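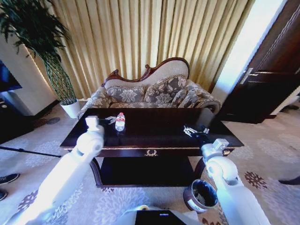 Capital Letters in Revdale: a project on signs and spacing
Tamara Sandu and Roscoe Tran

Our project began with the old Windeo shopfront on the main street. The shop closed years ago but the name is still up there, all capitals, with gaps between the letters so wide you could post a loaf through them. Roscoe walked past it every morning and one day stopped to wonder why it looked so calm next to the bakery sign, which is the same height and feels like it's shouting. We wanted to find out, and we ended up loving every bit of it!

Our question was simple: does the space between capital letters change how easily people can read a sign from across a street?

What we read first

Wanda Villanueva in the school library found us two books on sign painting and a folder of old shop photographs. The sign painters all say much the same thing. Capitals have straight sides and pointed corners, and when they are packed tightly the shapes start to run into each other (an L next to an A is a nightmare, because the gap looks huge whatever you do). Small letters are different. They are made to sit close, and spreading them out makes a word fall apart.

We also learned that spacing is done by eye. You can't measure the same gap each time, since a round O needs less room beside it than an H. We tried this with cut paper letters on the classroom wall and argued over the word STANERO for most of a lunch break.

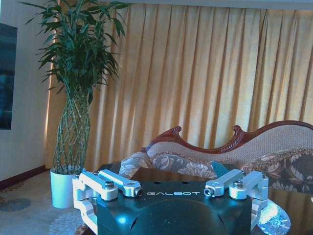 How we tested it

We painted the same made-up words on boards at three spacings: tight, normal and wide. The paint was off-white on dark blue. Zübeyde Yaman let us use the long corridor, and 10 readers each walked towards the boards until they could say the word out loud. We marked the floor with tape where they stopped.

Our first set of boards was a flop. The paint was too thin and the letters looked streaky under the corridor lights, so we did them all again with two coats.

What we found

Tight spacing was the worst by a long way, and several readers mixed up words with an R and an N side by side. Normal and wide were very close. Wide did better on short words, but on the longest one people slowed down and read it in pieces, which we had not expected at all. 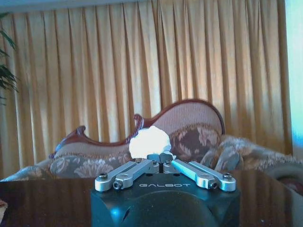 Widely spaced capitals in light grey on a dark surface.

What we would do next

We would love to try different colours, and to test outside at dusk. Dolores Greenberg, who used to paint signs, has offered to show us how to use a proper brush in January. Roscoe has already started practising his S, and it still leans to the left.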